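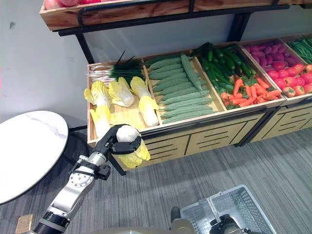
Doc. 1 — Linéaire légumes, bacs bois ouverts : oignons verts, choux chinois, margoses.

Merchandising fruits et légumes — séance 4, notes de cours (à compléter avec le polycopié)

12 partages — 3 commentaires

Rappel séance précédente : le bac peu profond. On voit tout, on attrape tout, mais ça se vide vite. Donc réassort fréquent, petites quantités.

1. Ordre des familles
Feuilles et bulbes en tête de linéaire, puis les fruits-légumes. Chou chinois devant, oignons verts au fond, fanes vers le haut : le vert foncé fait ressortir le jaune. Margoses à côté, vert sur vert, donc une séparation nette entre bacs, sinon le client ne lit plus rien.

Travail en factices pour tout le module. Avantage : on refait dix fois le même bac sans perte. Limite : pas de poids réel, pas de flétrissement, pas d'épluchage des feuilles abîmées. A voir en magasin pendant le stage.

2. Sens de pose
— margoses : couchées côte à côte, toutes dans le même sens, en rangs
— choux : la partie feuillue doit rester visible, jamais tassée contre la cloison
— oignons verts : en botte, racines du même coté
Ne pas mélanger les calibres dans un rang.

3. Remplissage
Méthode Stokov (vue en séance 2) : seuil de réassort à 70 % du bac. En dessous on complète, on ne refait pas tout. Au dessus on touche pas, on redresse seulement. Pour l'exercice Niltero, 130 pièces à répartir sur l'ensemble du linéaire, 10 minutes par groupe, plan au crayon avant de commencer.

4. Le panier
Souvent oublié dans les plans d'implantation. Où le client le prend, où il le pose quand il a besoin de ses deux mains. Prévoir une surface d'appoint près des bacs, sans gêner le passage. Table ronde : pas d'angle dans l'allée, on en fait le tour facilement. Poignées relevées = prise plus rapide.

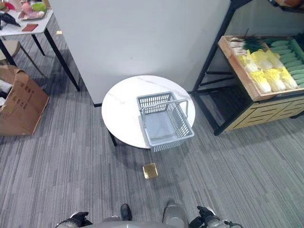
Remarque reprise du forum du cours : Tsuchiya demande si la table d'appoint ne risque pas de finir en zone de dépôt, avec les articles que les clients abandonnent. Oui, ça arrive. À intégrer dans la tournée de remise en rayon, même fréquence que le réassort.

Pour la prochaine fois : plan du rayon Traltomlow, une page, bacs numérotés, emplacement des paniers indiqué. Relire partie 2 avant, elle tombera à l'évalution.

3 commentaires — Partager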